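Notebook, glaze bench, July

Friday, kiln shed, 7.40 am. Opened the Hellwig at 113 degrees because I couldn't wait any longer, gloves on, lid propped on the brick. The reds came through! Notes below while it's all fresh, and before Kaj gets in and starts picking things up.

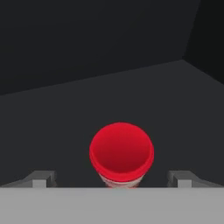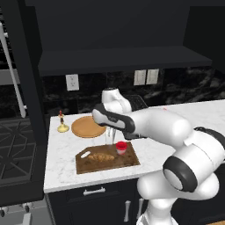 Simone Fontes

Load was the whole copper red series plus the four leftover bowls from Dilani's slip trials, which I tucked in along the bottom shelf to fill the gaps. Cone packs front and back. Front pack dropped evenly, back pack a touch soft, same as last month. I still think the back left corner runs hot and I'm going to keep saying so until someone lets me move the thermocouple.

Recipe is the Nindier base, unchanged, with the tin put back in. I took it out in the last round to see what would happen, and what happened was liver brown on everything. With the tin back the colour is clear and deep and it breaks to nearly white where it thins over an edge. Gorgeous. I had three of them lined up on the windowsill and just stood there with my coffee going cold.

Things I want to remember:

The thick ones are better than the thin ones. I'd been dipping for a count of three and scraping back, worried about runs. The tiles I dipped twice, with a dry in between, held on fine and have far more depth to them. Only one ran onto the shelf, and that was the one I glazed last thing at night when the bucket had settled and I was too lazy to sieve it again. Sieve it again, Simone.

Body matters more than I expected. Same glaze, same shelf, same dip, and the porcelain tiles are a cherry red while the stoneware ones sit closer to plum. Signe Thorlacius told me this two years ago and I nodded and wrote none of it down. The groggy buff clay from Druten swallowed the colour completely. It has gone a kind of mushroom grey with a pink blush near the foot, and I'm rather fond of it, but nobody could call it red.

Reduction was started earlier this time. I pushed the damper in at 424 by accident (read the wrong line of the schedule), panicked, opened it back up, and began properly at the usual point. No carbon trapping that I can see, so no harm done. Held steady after that with a small soft flame at the spy hole, none of the roaring we had in autumn. Gas use looked lower too, though I forgot to write down the meter reading at the start so that's a feeling and nothing more.

Cooling: crash cooled down to 1,020, then clammed everything up and let it go on its own. I'm fairly convinced this is where the good colour comes from. Gerardo Marras disagrees, he puts it all down to the early reduction and reckons the cooling is superstition. We argued about it over the sink for most of an hour yesterday, and it was the best conversation I've had in weeks. The way to settle it is to fire 2 matching loads, one with the hold and one without, and leave everything else alone. He's agreed to throw half the test pieces if I wedge the clay.

Flukeder sample bag: opened it at last. It's a local feldspar, ground much coarser than what we normally buy, and it took forever to go through the 80 mesh. Two tiles only, both on porcelain. One is a lovely satin with tiny crystals across the flat, and the other has pinholes all over it, like orange peel. Same batch, same dip! I'd say the coarse bits weren't wetted out properly, so next time I'll soak it overnight and give it a good long go with the drill mixer.

Dilani's bowls: the blue slip survived -- a bit greyer than she wanted but no flaking at the rim. The green one has crawled back from the foot in a neat ring. She'll want to see it before anyone grinds the shelf, so I've left it where it was. Please don't move it, Kaj.

Jobs out of this firing:

Wash the bottom shelf, both sides, and scrape the drip off the middle one.
Mix 5 kg of the base, tin in, and label the bucket in something that doesn't wash off.
Reorder tin oxide, we're down to the last scoop.
Ask Signe which porcelain she was using for those tall bottles.
Bisque for the cooling test goes in as soon as Gerardo's pieces are dry. There are still a few on the rack with damp feet.

Later, 4.15 pm. Cut one of the good tiles with the wet saw to look at the section. The red sits in a band in the middle of the glaze with a clear layer on top, and you can see it with the cheap hand lens. Dilani has borrowed the lens and the tile and taken both out into the sun.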